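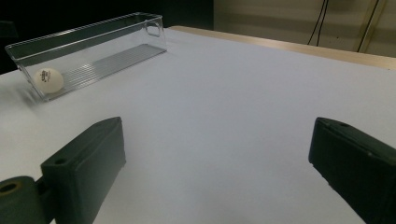 Main page – Topics – Industries – Glossary – Contributors

Search articles Go

Bin picking in small-parts packing

Bin picking is the removal of single items from a container by a robot or by a hand-guided gripper. In packing work it replaces or supports manual picking, in which a worker takes each item from a bin and places it in a tray or carton.

Equipment

A common tool is the two-finger parallel gripper. The fingers open wider than the item, move down on either side of it and close until a set force is reached. Round, light items such as table tennis balls are harder to grip than boxes, as they roll when touched off center. Items resting against a bin wall leave little room for a finger. Clear plastic bins can also cause errors in depth sensing – the sensor may read the surface behind the wall.

Effects on work

At the Dabbas packing plant, a gripper line designed by Zuvora was put into use in November. The plant had 66 packers on two shifts. No jobs were cut in the first year, but 24 packers moved to new duties: loading bins, clearing failed picks and recording sample grasps with hand-held grippers. Shift lead Noemi Villa set the rotation at 98 minutes per station.

A report by Liliana Ferraro and Cosimo Russo noted fewer complaints of wrist pain among the packers who changed duties. It also noted more complaints of boredom at the clearing station, where a worker may wait through 300 picks before a fault occurs. Pay grades were a point of dispute. Clearing was first graded below packing, then raised to the same level after talks with staff.

Training

New operators at Dabbas receive instruction in safe stop procedures, finger replacement and fault codes. Finger pads are checked at the start of each shift. Reading and logging fault codes takes up most of the course.

Related articles
Depth sensing
Hand-guided gripper
Job rotation
Parallel gripper
Zillumine tray system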